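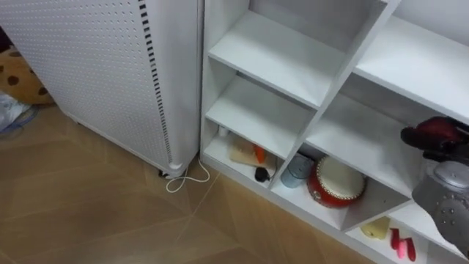

Most advice on cube shelves comes from people selling boxes to put in them. I bought the boxes once, the Norico ones, a dozen at 2 dollars each, and six months later I couldn't have told you what was in any of them. So I'm suspicious of any system that starts with shopping.

What has worked better is leaving some cubes empty. It looks like waste, and my sister says so every August when she visits, but an empty cube is where the next thing goes while you decide about it. Fill them all and the next thing goes on the floor.
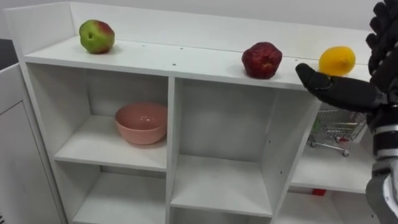 Carys Samuel

Fruit on top of the unit is one I argued against for years. Put it out of sight and you forget it, though, and I have thrown away enough soft lemons to change my mind. Keep the pieces apart on the bare shelf. I don't believe half of what's said about apples ruining their neighbors, but a gap lets you spot a bruise early, and wiping up one sticky patch beats washing a whole bowl.

About those white boards: the little screw holes collect crumbs and juice. You can buy caps for them. I tried a bag of 200 from Dobos and they popped out within a week. A dry toothbrush does the job. 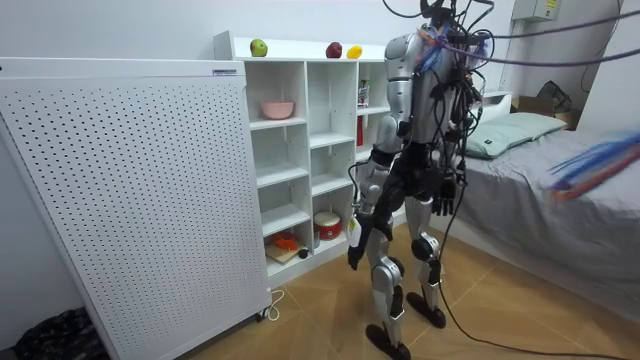
Low cubes are the other trouble spot. Small stuff drifts down there – crayons, odd bottles, lids – and stays. I empty mine on the kitchen table once in a while and put back only what I can name.

Cables on the floor nearby should be coiled loosely and kept clear of any casters. I've read that you need a cable box for this. You need a twist tie.

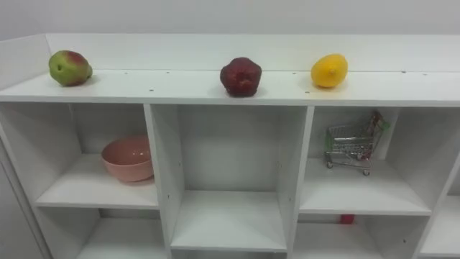 Bowls do fine in an upper cube, one to a cube if you have the space. Stacking them 12 high saves room until you want the bottom one.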